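FOR IMMEDIATE RELEASE

Feb 4, 2024

Skodville Orchard Days moves to Rorbridge fairground, adds cider tent and night market

SKODVILLE - Bigger site, longer hours, same free entry. Skodville Orchard Days is leaving Main Street after 17 years and setting up at the Rorbridge fairground this September, organizers confirmed today.

The move has been talked about for a while. Main Street ran out of room two seasons back, the side streets were full of parked cars by 9 in the morning and the growers were unloading crates in the bank lot. Rorbridge has a paved drive, real restrooms and a covered hall for when it rains. It rained last year. A lot.

Grower stalls go up to 31, from farms on both sides of the river. Eating apples, cooking apples, cider apples, pears if the spring is kind. Each stall gets a ten foot pitch and power is included in the fee this time - no more generators behind the church.

Polat Bakery is back with the fried pies and will run a second window so the line moves. The bakery is also sponsoring the pie contest, which gets a new junior class for bakers 12 and under. Store-bought crust is allowed in the junior class only. Please read the rules before you enter, we had some upset people last time.
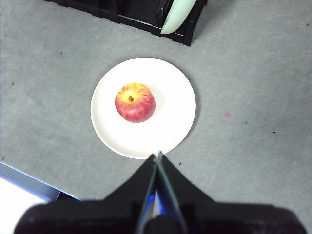 The variety tasting moves indoors to the hall and runs all day both days. Slices are free, whole fruit is sold by the pound at the door. Old local kinds will be marked with a green card so visitors can find them, and anybody with an unknown tree in the yard can bring in fruit for the identification table. Bring at least three apples off the same tree, stems on, and a leaf or two if you can. No windfalls please.

New for this year:

Cider tent, run by Sirkerus Cider Works. Sweet cider for everyone, hard cider with ID. Pressing demonstrations at 11 and 2.

Night market on Saturday, 5 to 9 p.m. Hot food, crafts, two local bands still to be announced.

Grafting workshop. Places are limited to 8 per session and will go fast. Tools provided, bring gloves.

Shuttle bus from the Skodville library lot every half hour. Free. Dogs on leashes are OK on the bus but not in the hall.

Parking at the fairground is $5 a car and the money goes to the school orchard, which lost most of it's young trees to deer over the winter. The plan is to put in 100 new ones along with a proper fence. Saplings can also be sponsored directly, forms will be at the information booth and at the library from spring on.

Main Street shops are not being left out. Stores that want to take part can sign up for the window trail, with maps handed out on the shuttle and at the gate. Sign-up is free and closes at the end of June.

Stall applications open Monday morning. Returning growers get first pick of pitches for two weeks, after that its first come first served. Crafts and food vendors apply on a seperate form. Food vendors need a current county permit, no exceptions, and copies have to come in with the application.

Exact September dates and the full schedule will be posted once the fairground calendar is final.

Press contact: Orchard Days office, Skodville. Mail or drop by, weekdays 10 to 3, closed for lunch. Press passes available on request.

###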